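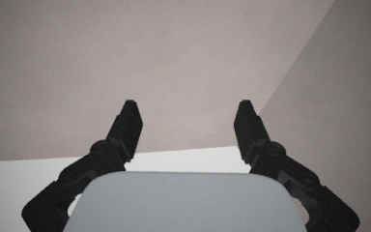
Gripper open in the sim, jaws empty, wrist view. A thread on looking after a very fussy little cell 🧵

**1/** So I've spent most of this week on the two-finger gripper in our Renance cell, the one at the Hutchins end of the building. It had started closing a bit lopsided. Left finger got there first, right finger wandered in afterwards like it had stopped for chips.

**2/** I do nearly all my first checks in the simulated version now. It's the same gripper with plain surfaces behind it and nothing to pick up, so I can open and close it all day without squashing anything. (I have squashed things. We don't talk about the yoghurt pots.)

**3/** The wide-open pose is my favourite place to start. Fingertips level with each other, big gap in the middle, and if one side is sitting higher than the other you spot it straight away. In the sim they're level, lovely. On the real one, the right tip was a good 5 mm behind!

**4/** Which meant the numbers were fine and the metal wasn't. Off to the cell with a torch and a hex key.

**5/** Lockout on, air off, tag on the door. Then I just moved the fingers by hand for a while. You learn loads that way. Left side was smooth all the way, right side had a gritty patch near the outer pivot, about where you'd put your thumb if you were being careless.

**6/** Took the pin out and it was filthy. Proper grey paste, cardboard dust mixed with old grease. The bush behind it had worn a bit oval too, so that went in the bin and a new one went in. I keep a spare set in the Zesia drawer, along with the circlips I always ping across the floor.

**7/** Only found 7 of the circlips I thought I had. The rest live under the conveyor now and I wish them well.

**8/** Grease tip for anyone with a similar gripper: a tiny dab on each pivot, work it through, wipe off whatever squeezes out. Last person to do ours (me, in November) was far too generous and all that extra just sat there collecting fluff.

**9/** Then back to the wide-open pose on the real thing and reset the zero. I do this with the cell at crawl speed, 20 open-and-close cycles, watching the tips. After that a gauge block between the fingers to check they both touch it together. They did! I may have said "yesss" out loud.

**10/** Last bit was the wrist camera. The housing pokes up into the bottom of its view, so I use that straight top edge as a quick check that the mount hasn't twisted. If the edge looks tilted compared with the sim, the bracket's had a knock. Ours was out by a hair, two screws, sorted.

**11/** Whole job was roughly 60 minutes if you leave out the circlip hunt and the cup of tea.

**12/** Someone on the Trarnness side asked whether it's worth keeping the sim up to date for a cell this small. I'd say yes, mainly so there's something to hold the real one up against when it starts acting up. Ours needs its finger pads changing to match though, I've been putting that off for ages.

**13/** Plan is to look at the pivots again on Friday after a few full shifts and see if the dust is creeping back in. I fancy trying a little felt washer on the outside of the joint. If you've done that on yours and it was a terrible idea, please shout before I cut any felt!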